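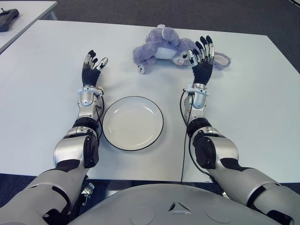

# Living with a two-armed home robot: setting-up and housekeeping tips

March 2018

These notes cover the Linance, the two-armed tabletop robot that Grurnurier rents to households by the month. They come from one rental period at a kitchen table and a workbench. The printed manual deals with installation and faults. It says little on daily use, so most of what follows was worked out by trial.

## The table

- Use a plain, smooth surface in one colour. Patterned oilcloth gave the most missed grasps, and a gingham one had to be taken off altogether.
- Wipe away crumbs before starting. The fingertips pick them up and leave them on the next object.
- Keep the working area to what the arms can reach with the elbows still bent. At full stretch the wrist loses accuracy and the hand comes down flat.
- Lock castors, or wedge the legs. A table that creeps during the session will put every placement out by the same amount.

## Crockery

Start with one plate. A rim that contrasts with the table is easier for the robot to find than a plain white edge, and a thin dark line is enough. Stand the plate well in from the table edge.

Empty plates only, for the first week. The rental terms exclude food damage to the hands, and gravy is difficult to get out of textured gloves.

Glossy glazes throw a highlight under a ceiling lamp. If the robot keeps reaching for the wrong side of a dish, move the lamp before changing any settings.

Bowls need the "deep" grasp setting. Glasses are not supported, whatever the leaflet implies.

## Soft things

Plush toys, folded flannels and oven gloves are good practice items. They survive a bad grip and they make no noise when dropped.

- Lay a toy on its side, with the body towards the hand that will lift it.
- Long ears and tails should lie flat, pointing away from the fingers. An ear caught between two fingertips will stop the hand, and it has to be released from the menu.
- Shake out loose fluff beforehand. It collects in the finger joints.
- Do not ask for a toy to be placed on a plate until each has been moved separately without error.

## Cables

The wrist cables need slack. Before each session, run both arms through the stretch routine and watch for any point where a cable pulls tight. Do not tape a cable to the table. Small crockery should be kept off the line a cable sweeps when the arm comes back.

## Gloves and hands

Gloves may be wiped with a damp cloth and left to dry on the hand, palm open. Grurnurier gives a glove life of up to 425 hours. The pair supplied showed wear on the thumb side well before that, and the replacement, a third-party set from Quinlan, fitted after the cuff was trimmed by 6 mm.

Silver finger segments: dry cloth only. Spray polish leaves a film and plates begin to slip.

## Starting and stopping

1. Clear the table.
2. Raise both hands, open, and wait for the tone.
3. Put the items down and step back.
4. Give the task.

Stop with the hands raised and clear of the surface. A hand parked on the table wears the glove.

## Renting or buying

The Coline plan, which adds servicing, has a minimum term of 90 days. It is the sensible choice for a first rental, as the wrist needed recalibrating in January and the call-out was included. Outright purchase is £3,721 without gloves or stand.

For clearing a full dinner table the robot is too slow. For sorting small items on a bench it is adequate, provided the items are put out with gaps between them.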